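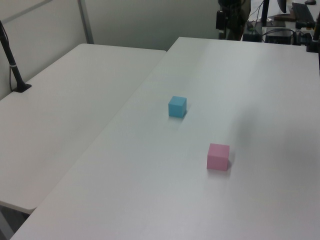
Clellwood toy library to move in June

Sun 21 April

The Clellwood toy library will close its Robles Street room at the end of May and reopen in June on the ground floor of the former Alivine shoe store.

The library lends out 500 toys, puzzles and building sets, and 73 families are signed up. The new space has a ramp and its own parking - the current room is up a flight of stairs.

Members can borrow up to four items at a time for three weeks. A yearly membership will stay at $20, and families from Lirnley can now join at the same price.

Anything on loan should be returned before the move. Large items such as ride-on cars can be dropped off at the new address on Saturday mornings.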